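4.3 Ablauf der Vorführung am Tag der offenen Tür

Im September, Standort Ganura. 200 Besucher angemeldet, geführt in kleinen Gruppen. Gezeigt wurde die Textilaufgabe aus Abschnitt 3, gleiche Greiferparameter, Ablaufsteuerung Peltance unverändert. Kein Probelauf vor Publikum – dafür war die Zeit zu knapp. Als Prüfstück unter anderem ein gelbgrünes Stück Stoff, nicht glatt ausgelegt, sondern mit umgeschlagener Lage. Solche Falten sind für die Kantenerkennung der schwierigere Fall (vgl. 3.2).
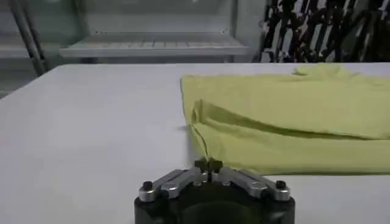 Ein Besucher wandte ein, beim Wäschefalten zähle am Ende nur die Zeit pro Stück, und die sei zu Hause von Hand allemal kürzer. Der Einwand kam in ähnlicher Form mehrfach. Zeiten wurden deshalb nachträglich mit ausgewertet, waren urspünglich nicht vorgesehen.

Insgesamt 80 Greifversuche, davon 74 ohne Eingriff des Bedieners beendet. Abbrüche fast nur an doppelt liegenden Kanten. Das Bruvell-Modul meldete in diesen Fällen Kontakt, obwohl nur die obere Lage gefasst war – Ursache noch offen. Abstand der Gruppen zum Tisch nicht protokolliert, Einfluss auf die Bilderkennung kann also nicht ausgeschlosen werden. Auswertung der Handgelenkkamera wie in 3.4.

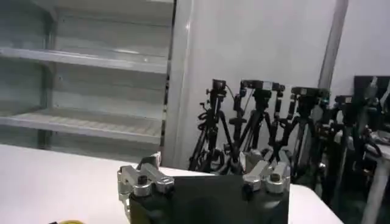

Abb. 7: Greifer über der Tischfläche, dahinter Kameras auf Stativen.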